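印刷する | メールで送る

クルナンス灌漑センサー網 中間進捗報告
報告日：2020年2月29日
提出先：ジャルデン農業技術基金 事業管理担当
提出者：ロムリッツ通信技術 開発部

1. 今期の概要

本事業は、クルナンス地区の圃場に設置した土壌水分センサーの測定値を、低消費電力の無線で集め、水門の開閉判断に使えるようにするものである。今期は中継局の設置、センサー端末のファームウェア改修、データ受信サーバーの移行の三つを計画した。中継局と改修は計画どおり終えた。サーバーの移行は一部が来期に残る。

端末の設置目標は事業全体で700台、今期末時点の設置済みは400台である。中継局は13局すべてが稼働している。残りの端末は部材が揃っており、水田に水が入る前に東側の区画から順に取り付ける。

2. 中継局

中継局は当初、用水路沿いの電柱への共架を予定していたが、申請の手続きが長引いたため、うち数局を揚水機場の屋根に変更した。見通しは電柱案よりやや劣る。アンテナを高利得のものに替え、取り付け金具も作り直した。変更に伴う追加費用は予備費の範囲で処理しており、予算の組み替えは求めない。

12月の強風で、北端の局のアンテナ支柱が傾いた。通信は途切れなかったものの受信強度が下がったため、支線を追加して固定し直した。同じ型の支柱を使っている他の局も点検し、緩みのあったボルトを締め直した。

3. センサー端末

端末側の主な変更は、送信間隔を測定値の変化に応じて切り替える機能の追加である。水分量がほとんど動かない時期は送信を間引き、給水時や降雨時には間隔を詰める。切り替えのしきい値は遠隔で変更できる。ただし、書き換えの指示は端末が次に送信したときに受け取る方式なので、反映まで時間がかかる場合がある。

電池の持ちについては、カナン試験場で比較を続けている。旧版と新版の端末を同じ畝に並べ、電圧の記録を取っている。夏の高温期を含まない結果しかないため、寿命の推定値は本報告には載せない。

筐体の防水は、ケーブル引き込み口の部品を変更した。旧部品では締め付けが弱い個体に結露が見られた。設置済みの端末のうち旧部品のものは、次回の巡回時に交換する。交換作業は一台あたり短時間で済むが、圃場への立ち入り時期を水利組合と調整する必要がある。
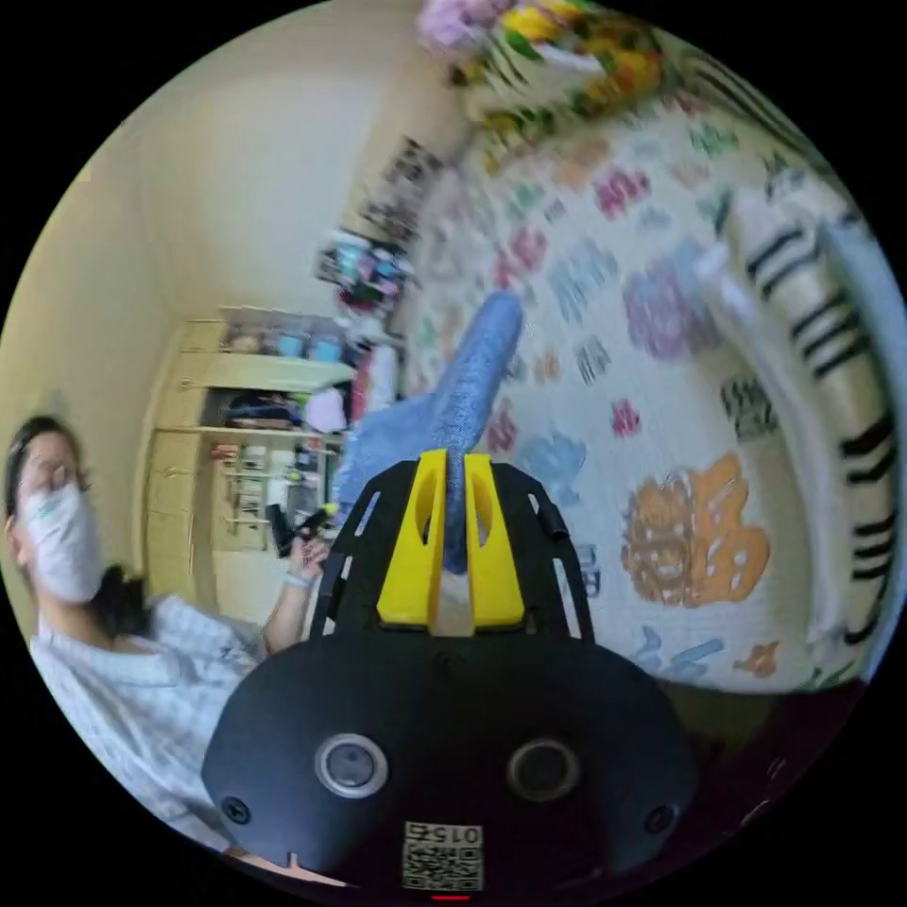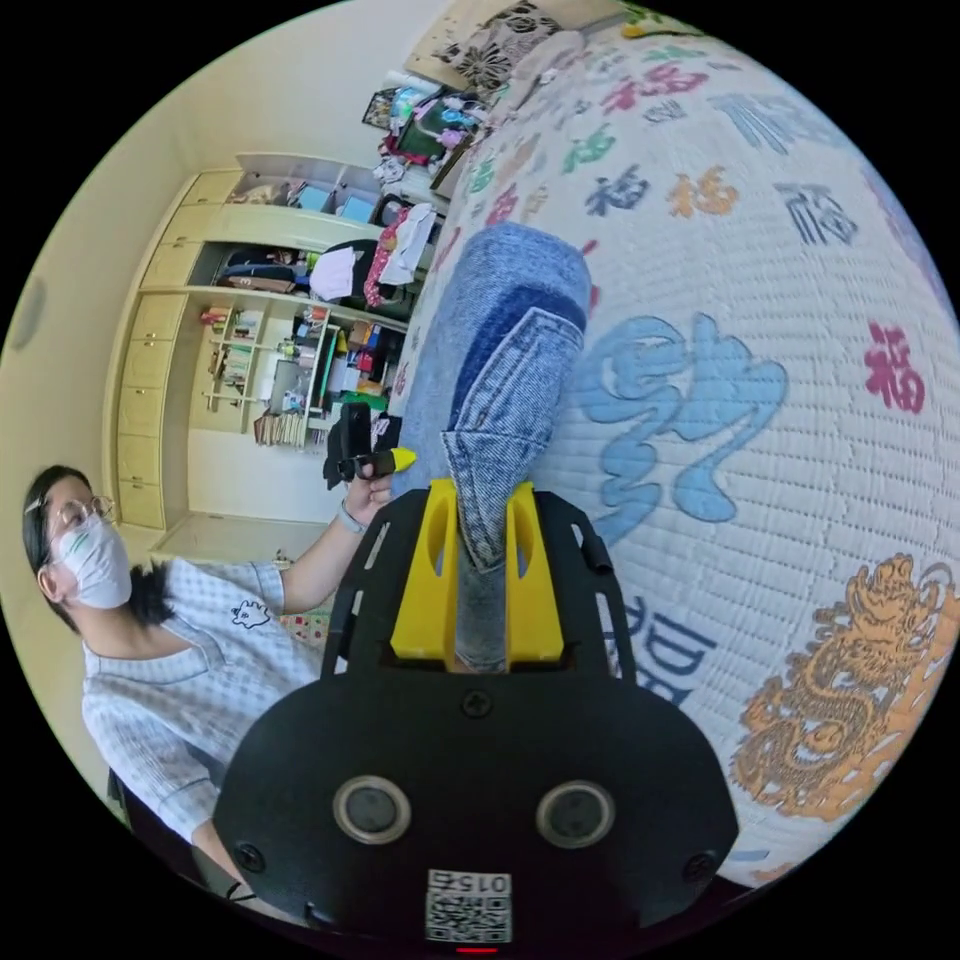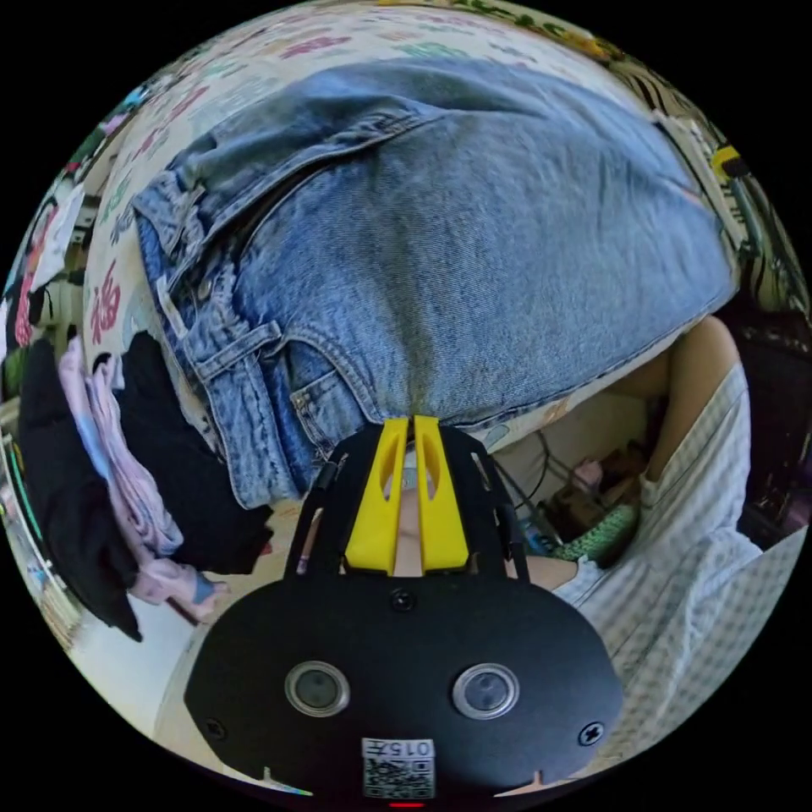 中継局との通信が切れている間、測定値は失われるのか。
端末の内部メモリーに保存し、通信が戻ったあと古いものから順に送り直す。メモリーがいっぱいになった場合は、最も古い記録から上書きする。

4. データ受信サーバー

旧サーバーは受信と表示を一台で兼ねており、端末が増えると画面の応答が遅くなっていた。新しい構成では受信、保存、表示を分けた。受信部と保存部はすでに切り替えが済み、現在は旧表示画面から新しい保存部を参照している。

表示画面の切り替えが遅れているのは、利用者権限の設計をやり直したためである。当初は区画ごとに一つの共用アカウントを発行する計画だった。水門を操作する人と値を見るだけの人を分けたいという要望が水利組合から出たので、個人単位の権限に改めた。画面自体の開発は終わっており、権限部分の試験が残っている。

過去の測定値の移し替えでは、時刻の扱いに誤りが見つかった。初期の端末の一部が協定世界時ではなく現地時刻で記録しており、そのまま移すと日界がずれる。該当する端末を製造番号で特定し、変換してから取り込んだ。変換前の記録も別に保管してある。

5. 水門制御との接続

測定値を水門の制御盤に直接渡す接続は、今期は1区画だけで試した。自動では開閉せず、推奨する開度を表示して操作者が確認する形にとどめている。推奨値と実際の操作が食い違った例を記録しており、その多くは下流側の番水の順序によるものだった。順序の情報は現在システムに入っていない。来期、水利組合の予定表を取り込む方法を検討する。

制御盤側の通信規格が区画によって異なる点も課題である。変換器を試作したが、古い盤では応答の待ち時間が長く、時間切れの扱いになることがあった。待ち時間の設定を盤ごとに持たせる形に直している。

6. 経費

今期の支出は計画の範囲内である。中継局の金具と変換器の試作で材料費が増え、現地作業の日程をまとめたことで旅費が減った。費目間の流用は規定の限度に達していない。証憑一式は別便で送付する。

来期に大きな支出が見込まれるのは、端末の残りの設置作業と、交換用電池の購入である。電池は納期が延びる傾向にあるため、期首に発注したい。この点について事前の承認をお願いする。

7. 来期の予定

・残りの端末の設置、および旧引き込み口部品の交換
・表示画面の切り替えと旧サーバーの停止
・番水予定表の取り込み方法の決定
・カナン試験場での電池比較の継続（高温期を含む）
・中継局の保守手順書の作成と水利組合への引き渡し

旧サーバーは切り替え後もしばらく停止せず、受信記録の照合に使う。100日分の照合に問題がなければ撤去する。

8. 基金への確認事項

保守手順書の著作権の帰属が契約書に明記されていない。水利組合が自由に改訂できる形にしたいので、基金の方針を次回の打ち合わせまでにお知らせいただきたい。電池の先行発注の承認についても、同じ時期に回答をいただければ日程に支障はない。

印刷する | メールで送る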